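News > Media releases > Community and events

Trunent puts the office cake roster on paper, and on sale

July 15, 2022
By Janka Skála

Trunent, the stationery maker behind the Fleltex wall planner, today released the Sitier, a year-long calendar with one job – recording whose turn it is to bring the cake.

The company has run its own morning tea roster since before it had a payroll system. Until March the roster lived on the back of an envelope, and the envelope lived wherever Boris Slanina had last put it down.

"We had a colleague claim three birthdays in one year," said Mr Slanina, who manages product at Trunent. "Under the old system there was no way to prove otherwise."

Each Sitier has a row for every staff member, a column for allergies and a narrow strip marked "Apologies", which testers asked to have made wider. It prints on uncoated stock, so it takes biro, pencil and a fair amount of icing.
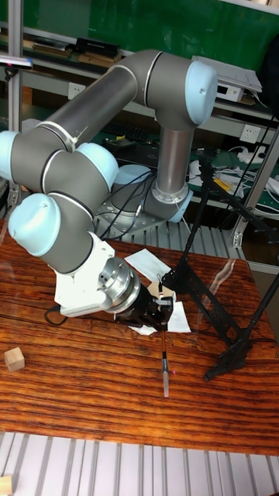

Trialled on people who like cake

Trunent sent 800 trial copies to offices, schools and one bowls club. The bowls club sent its copy back with corrections. Most were adopted, including a separate colour for slices, as members felt strongly that a slice is not a cake.

A first run of 1,310 copies has been printed by Tóth, whose own staff have kept 2 for the lunch room.

Where to get one

The Sitier is available now from Trunent's online shop and from stationers that carry the Fleltex range. Refill pages will follow for workplaces with high turnover or a great many birthdays.

Media enquiries: Janka Skála, Trunent. Please don't ring during morning tea.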